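Could you spare a few Saturdays for the Jiltcombe Supper Kitchen?

We are looking for people to help cook, serve and generally keep things jolly at our community suppers, which start up again in August after the summer break. If you have ever made a pot of soup for more people than you meant to and rather enjoyed it, please do read on, as you may be exactly who we're hoping for.

The suppers began with a single long table and a borrowed urn, and the first menu was baked potatoes with whatever people brought to put on them. We now sit down 100 guests on a good night. Some come for the company, some because a hot meal is a real help that week, and quite a few because Toshiko Hirose's plum crumble has become something of a local event. We don't ask which, and we don't charge, though there is a tin by the door for anyone who would like to put something in it.

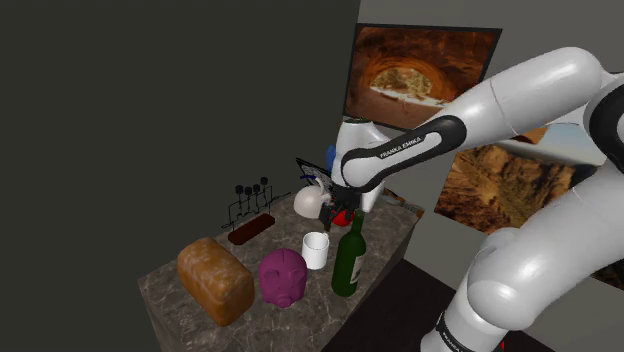

Last year we served 3,688 meals, and every one of them was cooked from scratch by people who had other things they could have been doing with their Saturday. Several of our regular cooks are moving on this summer (two to new babies, one to a narrowboat, and we wish them all well), so there are places to fill in the kitchen and out at the tables.

What you would be doing

Kitchen helpers arrive at 2 pm and work with that week's lead cook. Expect a great deal of peeling and chopping to begin with, then a bit of a lull when the kettle goes on, then a busy hour before the doors open at 6 pm. You don't need to be a trained cook. You do need to be happy to follow a recipe, wash your hands more often than seems reasonable and be cheerful when the carrots run out.

Table hosts come at 5 pm to lay up and stay until everyone has gone home. It is mostly carrying plates and chatting, and the chatting matters every bit as much as the plates. Tsutomu Nishimura has hosted the table nearest the window for years and will gladly show you how he does it – he is a marvellous listener, and he never forgets who takes sugar.

We would also dearly love to find two people for washing up. It is hot work, the radio is your own to choose, and you get first pick of the leftovers.

Who we are hoping to hear from

Anyone over 16, with no upper limit whatever. If you have a food hygiene certificate, lovely, and if you haven't we will arrange the course and pay for it. We ask for one Saturday a month if you can manage it, and we'd rather have you for one you enjoy than four you dread. Please tell us about any allergies, bad backs or bus times we should plan around. The kitchen is on the ground floor and there is a stool for anyone who prefers to chop sitting down.

We are especially keen to meet people who cook food we don't know how to make. Chiyo Sekiguchi's noodle evening in the spring had people asking for the recipe for weeks afterwards, and we should like many more nights like it.
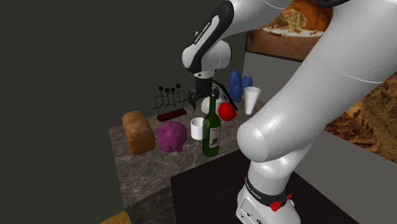
How to join in

Come along to our open afternoon on the first Saturday in August, any time from 3 pm, at Troncoso Hall in Jiltcombe. There will be tea, a look round the kitchen and plenty of cake. If you can't make it, leave a note for Sota Hamada at the hall with your name, a telephone number and whether you'd like to cook, host or wash up, and he will ring you back for a chat.

There are no forms to fill in beforehand. New helpers are paired with an old hand for their first three suppers, and we pay bus fares on the night, so do keep your ticket. Bring an apron if you have a favourite, and shoes you don't mind getting gravy on.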